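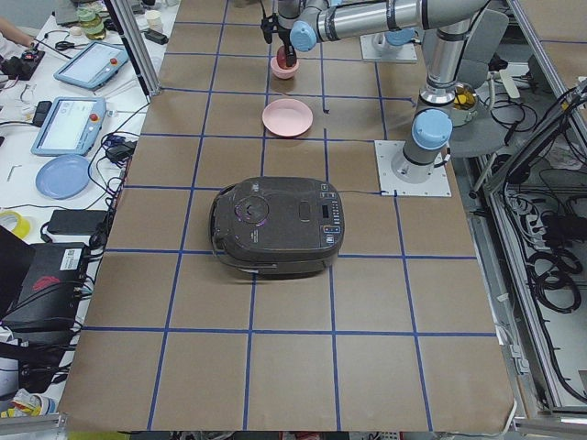
Benedita Cardoso, Clutoddale bench, November, afternoon

Task for Hivlow: move the apple between plate and bowl, two arms, taught by remote control. Target is 20 clean demos for this variant. Rice cooker stays on the table as clutter.

1. Check the start layout. Plate and bowl in neighboring columns, pot at the right edge, both grippers open and clear of the dishes. Write down which cell each dish is in before recording.

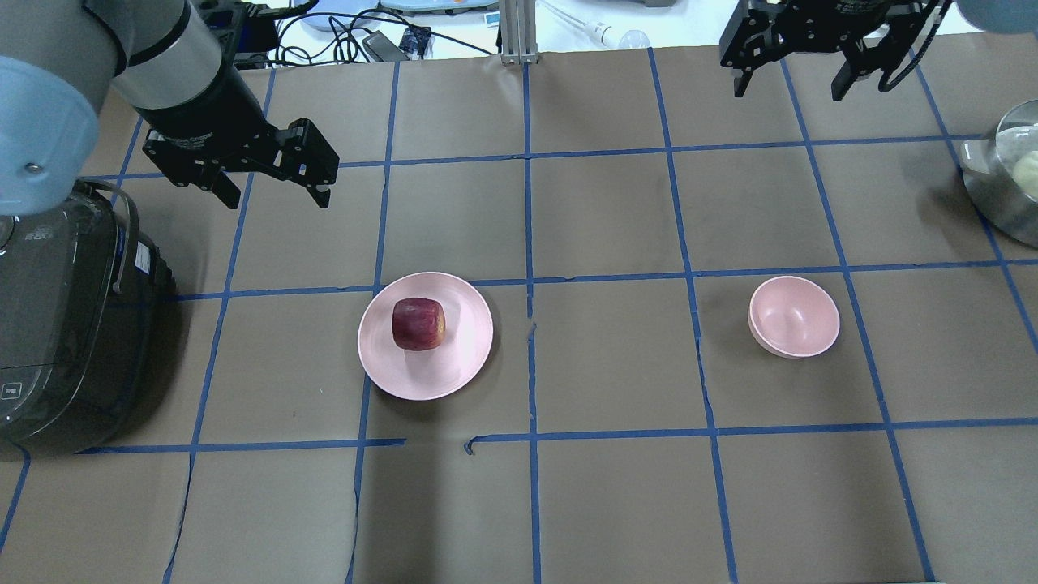
2. Approach. Come in slow and stop short before closing. The wrist view helps more than the overhead one once the fingers are near the bowl. The tape is torn in places, so don't line up on it.

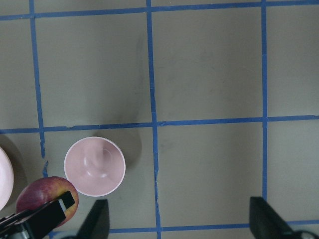 3. Grasp and carry. Close, wait a beat, lift, then go across in one move. I keep making small corrections over the gap between the dishes and they end up in the demo.
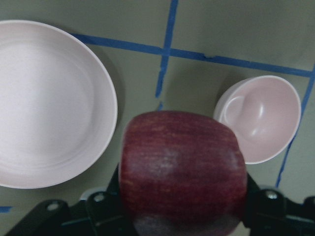
Mahlangu wants those takes thrown out, and I agree for the worst ones. Episode 289 is marked for a second look. Retape the grid before the next session, and copy everything to the Udorthorpe drive tonight.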